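Preguntas frecuentes – Encuentro ecuménico de teología pública

¿Quién organiza?
El Instituto Trusodside de Estudios Teológicos, con dos parroquias luteranas y una católica. Coordina Zulema Benítez. Dudas por correo, por favor, el teléfono lo atiende ella sola y a ratos.

¿Hay que ser creyente o tener estudios de teología?
No. Las sesiones de tarde son más técnicas (eclesiología, sobre todo), las de mañana las sigue cualquiera.

¿Cuánto cuesta?
36 euros la jornada completa, comida incluida. Estudiantes y clero jubilado, gratis, pero hay que inscribirse igual.
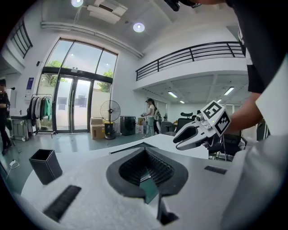
La inscripción se paga por transferencia. Poned nombre y apellido en el concepto, el año pasado llegaron varias sin nada y hubo que ir preguntando. No se devuelve el importe, pero la plaza se puede ceder a otra persona avisando antes.

¿Cuántas plazas hay?
147 en la sala grande, 125 en los talleres. Por eso puede haber gente con plaza por la mañana y sin taller por la tarde. Lista de espera sí, por orden de llegada.

¿Quién habla?
Arnaldo Brandão abre con el bautismo compartido y lo que todavía no compartimos. Después Zsófia Somogyi, sobre capellanías de hospital atendidas por varias confesiones. Ambros Mösli cierra con la recepción de los documentos de diálogo en las parroquias – o la falta de ella.

¿Dónde son los talleres?
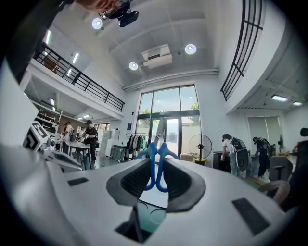
Los talleres van por grupos mixtos, nunca todos de la misma iglesia, y el reparto lo hacemos nosotros. No pidáis cambio salvo motivo serio. Se trabaja en el espacio abierto de paredes blancas y techo alto, el de las puertas de cristal, así que los grupos se oyen unos a otros: hablad bajito. El texto de cada grupo se entrega en papel al entrar.

¿Habrá celebración común?
Oración de la tarde, sí. Eucaristía no. Sabemos que a algunos les duele, lo hablamos cada año y de momento seguimos asi.

¿Se publican las ponencias?
Sí, en los cuadernos Liem. El último salió en June, perdón, en junio (la plantilla está en inglés). Son 836 páginas en total si pedís la colección entera, se venden también sueltos.

¿Puedo proponer una comunicación?
Una página, sin notas al pie. La lee Leandro Ibarra y contesta él, con calma. No se aceptan textos ya publicados ni homilías. 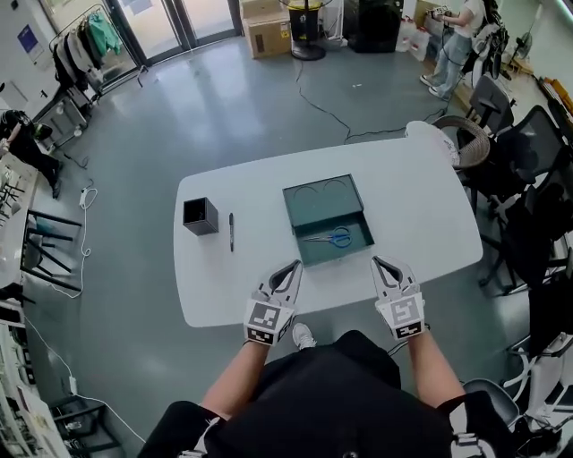 Trusodside, 14 sep 2024

Cambios desde la versión anterior de esta página: la oración pasa a después del último taller, y la comida es en dos turnos. El turno sale en la acreditacion, miradlo antes de poneros en la cola. Lo de la traducción al portugués sigue pendiente, cuando lo sepamos lo ponemos aquí.

¿Certificado de asistencia?
Se pide al inscribirse. Después también, pero tarda.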